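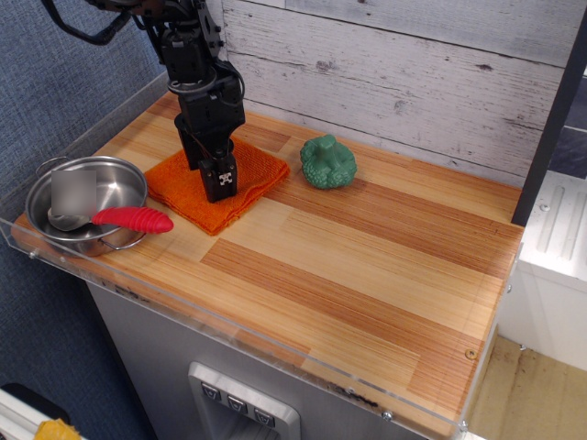 The arm with its black gripper on the orange cloth, between the saucepan and the toy broccoli.

I've spent a good chunk of November at Tritach's workshop, watching two grippers fight over a folded towel, and I can report that it's far more gripping (sorry!) than it sounds.

The small arms team is choosing between its own gripper and one bought in from Povent, and both are being put through the same kitchen jobs on a little wooden worktop. Each gets 80 tries at picking up the cloth, then moves on to the harder shapes. Martti Savolainen, who runs the trials, let me sit in for an afternoon and even have a go at the controls – I was dreadful.

So far the Tritach gripper is ahead on cloth by 7 picks. The Povent one closes faster, but Martti reckons it tends to pinch one layer and leave the rest of the towel behind. "Towels are horrible," he told me. "You think you've got it, you lift, and you've got a corner." He's much happier with both of them on solid things, and the spoon handle hardly bothers either.

They've changed the controller as well, over to a Filtireck board, and I did notice the arm shaking less than it did on my last visit in the spring. Next come the wet cloth tests, which I'm told are messy. The full set is 170 tries per gripper and Martti hopes to have the numbers up on the Tritach site before the end of the month.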